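Amora has told its suppliers that it will open a "green chemistry hub" in Lornon in May. The announcement runs to nearly 20 paragraphs and uses the word circular in most of them. What it doesn't include is a budget, a head count or the name of anyone who will run the place.

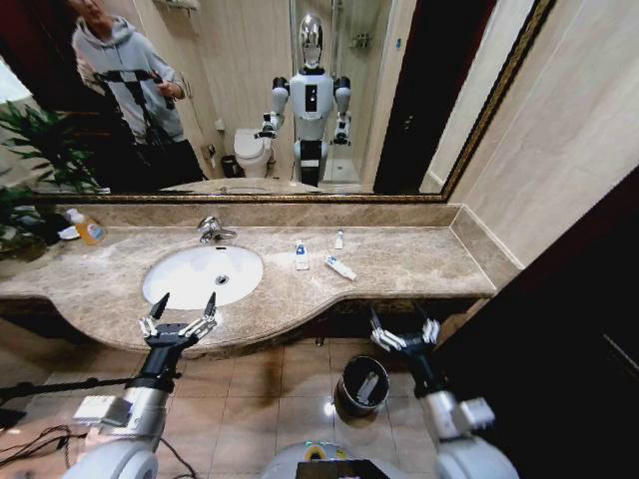

*Small tubes and a pump bottle by the sink.*

We've been here before. Flivia, the coatings maker, opened a similar center and promised 6 new water-based resins. Two reached customers. The rest are still listed as "in development" on its website, with the same text as at launch.

Amora says the Lornon site will cover 812 square meters and hold 9 test benches for surfactants and 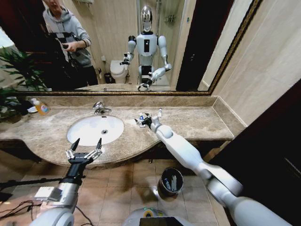
packaging films. That is a fair-sized lab, but much of the equipment is coming from the company's old Nordin plant, which closes on a Friday later that month. Moving benches from one town to another may be good housekeeping – it isn't new research. Amora would not say how many of the Nordin chemists will move with them.

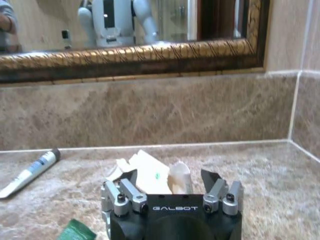
**Edem Zakaria**

Buyers should ask for two things before they put the hub in their own sustainability reports: a baseline for solvent use at Nordin, and a date for the first outside audit. I asked for both and got a brochure.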